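Trokum Neighbors Help Desk
Home > Household > Laundry and fabric

How do I get fold lines out of a tablecloth without ironing the whole thing?

Asked by Dayana Esquivel
September 5, 2018
Viewed 1,201 times

Hi all! I have a tablecloth that has been folded in a drawer since March and now it has creases so deep they look printed on. I own an iron, but my ironing board is one of those tiny ones that sits on a counter, and every time I get one end flat the other end is on the floor picking up dog hair. I have my sister's in-laws coming Saturday and I'd like the table to look like a grown-up lives here.

The tag is gone (I cut it off years ago, sorry) but I'm pretty sure it's a cotton and polyester mix. I already tried the trick where you spritz it with water and pull on it with your hands. It got better in the middle and worse at the corners. Is there some way to do this right on the table? And how do I put it away afterward so I'm not back here next year asking the same thing?

3 answers

Answer from Higinio Sandoval
251 helpful votes

I did banquet setup at the Alvarado for a long stretch and we almost never ironed anything flat on a board. You can absolutely do it on the table, but put something under it first. A cotton blanket folded double works, or a couple of old bath towels if you can stand the lumps. If your table has a finish you care about, don't skip the blanket, steam will turn varnish cloudy and then you'll have a whole different question to post.

Lay the cloth out wrong side up and get it damp all over. I mean damp like it came out of the washer on a good spin, and a spray bottle takes forever, so if you have a washer just run a rinse and spin. Start in the middle of the table and work out toward the edges. With a mix like yours stay on the medium setting and try a corner first. Press and lift on the creases, don't shove the iron back and forth, that's how you get those corners that wander off in their own direction. Which sounds like what happened to yours when you were pulling on it.

Then leave it there! Let it dry on the table overnight if you can. We used to put the cloths on the night before whenever the room was free and half the wrinkles dropped out by breakfast.

For storage, get a long cardboard tube from a fabric store (they'll usually give you one if you ask) and roll it. Wrap the tube in tissue or an old pillowcase first.

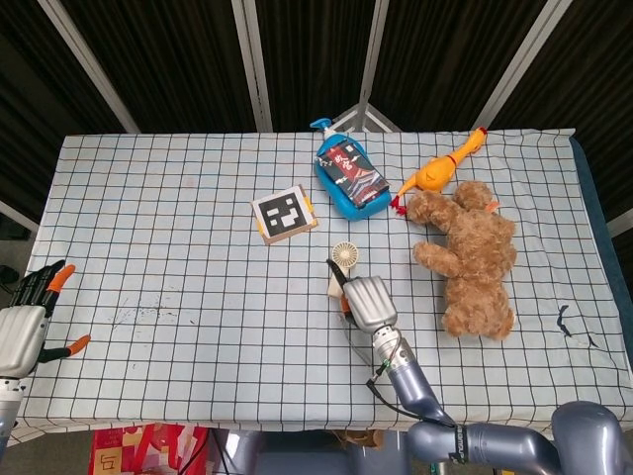

Page 1 of 3

One more thing on patterns, because I forgot it up top. If your cloth has a grid or checks on it, use the lines. Sight down one of them along the table edge and you'll know right away if you've stretched it crooked. Solid white is a lot harder, you only find out when the hem is hanging two inches lower on one side and your guests are already parking.

Answer from tusine_mom
3 helpful votes

dryer, low heat, damp washcloth in with it, ten minutes, take it out the SECOND it stops. been doing it for years and I haven't touched my iron since my youngest was in diapers

Answer from Vandonus
No votes yet

Agree with the tube. I hang mine over a padded pants hanger in the hall closet, which is okay too but you do get one soft line down the middle. Does anybody know if the wrinkle release sprays leave spots on dark colors? I have a navy one I'm scared to try it on.

Comment from Dayana Esquivel
Thank you!! Going to do the rinse and spin tonight and borrow a blanket from the guest bed. Higinio, how wide a tube do you use? The ones at my store come skinny and fat.

Comment from Higinio Sandoval
Fat one.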